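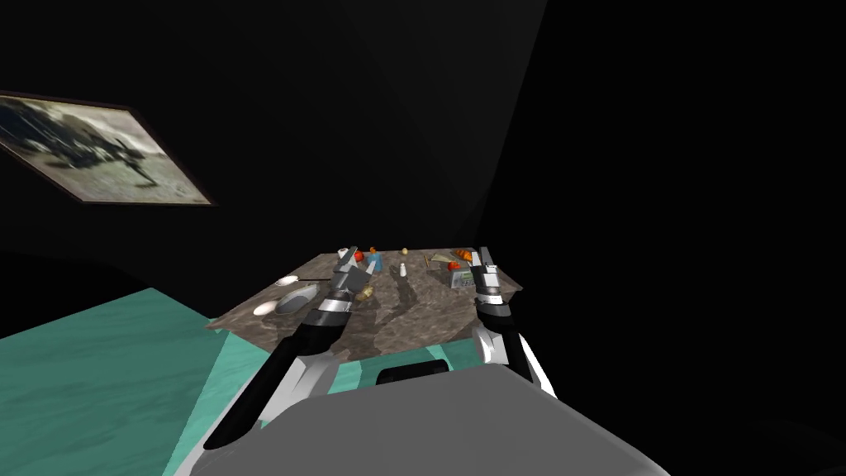
Stone worktops: is yearly sealing a con?

kchan_61
Had a quote back from Lindqvist for a granite worktop and there's a line on it for an "annual care plan" at 134 pounds a year. They come out, wipe sealer on, go away. The chap on the phone said the guarantee is void without it. Is that normal? My mum's had granite since I was at school and I have never seen her put anything on it except a cloth.
Kirsten Chan

dampcourse
Not normal. Ask him to show you where it says so in the guarantee. I'd bet it says "maintained as advised" or some such, and that can mean anything.

Put a spoonful of water on the stone and leave it for ten minutes. If it goes dark underneath it wants sealing. If it sits there in a bead, leave it alone.

Amrit Charbonneau
The water test is fine for water. It tells you very little about oil. I had a pale granite that passed every time and still took a ring from a bottle of olive oil that never came out. I seal mine every March with the Dirby stuff and haven't had a mark since.

dampcourse
And how many marks would you have had without it? You've changed two things, you seal it and you're now careful with the oil bottle.

Amrit Charbonneau
Fair, I do keep it on a saucer now. Still not going to stop for the sake of an experiment on my own kitchen.

plinth_and_pelmet
Depends so much on the slab. Dark ones hardly drink anything. The pale ones with a lot of grey and brown running through can be thirsty in one patch and not in the next. Get an offcut from the yard (from YOUR slab, not the sample on the wall) and leave oil, red wine and lemon on it overnight. Most places will hand you a bit if you ask nicely.

kchan_61
I asked Lindqvist for an offcut and was told they "don't usually". Sernell said yes straight away but they're further off and want 200 more for fitting.

hobnob_ed
Can I be the one to say get quartz and stop worrying? No sealing at all.

plinth_and_pelmet
Until you put a hot pan on it. Ours has a yellow patch by the hob and the firm didn't want to know.

hobnob_ed
Use a trivet then. You'd use one on granite.

dampcourse
I wouldn't, and don't.

stuto_fan
Stuto do a sealer that claims 15 years. Anyone tried it?

dampcourse
Has anyone had it for 15 years? Then how do they know.

Amrit Charbonneau
Same thought here, and I'm the one who likes sealer. Read what the claim covers. The last long one I looked at left out acids, oils and "abrasive use", so that's cooking.

kchan_61
Update. Lindqvist emailed the guarantee over. It doesn't mention the care plan anywhere. It says to use a "suitable sealer as required". I've asked them to take the line off the quote and they've gone quiet. Collecting the Sernell offcut tomorrow, will do oil and lemon and report back.

dampcourse
Do half of it sealed and half not. Then Amrit and I can both be annoyed.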